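Why I stopped tracking every dollar

For six years I wrote down everything I spent. Coffee, parking, a pack of gum from the gas station in Skimberg. I used a notebook first and then an app called Droronine, which sorted it all into 30 categories and sent me a chart at the end of the month.

I quit in December. The trouble was that I knew where the money went and it didn't change much. Rent, groceries, the car. I would spend half an hour fixing entries that had landed in the wrong category and then do nothing with the result.

Now I have two accounts. Bills come out of the first one. Every payday I move $200 into the second, and that is what I get for anything that isn't a bill or food. When it gets low, I slow down.

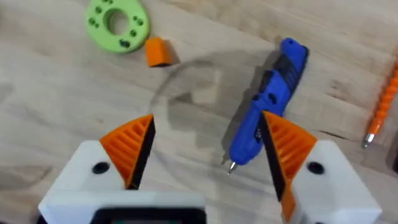
One reader wrote in to say that two accounts would never work for her, as her hours change from week to week and some paychecks barely cover the bills. She keeps $1,000 in the bills account as a floor and only moves money over when the balance is above it. I think that is a better version of my plan for anyone with uneven pay.

I have a smaller cushion, $100, and I've gone under it twice. The first time was a car battery. The second was a dentist bill I had forgotten.

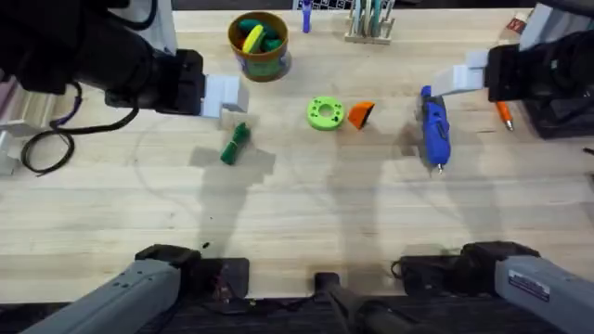

After the dentist I put the yearly costs on one sheet of paper: registration, renter's insurance, the eye exam, the Grerent subscription I keep meaning to cancel. I divided the total by twelve and added it to what stays in the bills account. The sheet is taped inside a kitchen cabinet.

I still look at the balances in the morning, and it takes a minute. I haven't opened the app since the winter.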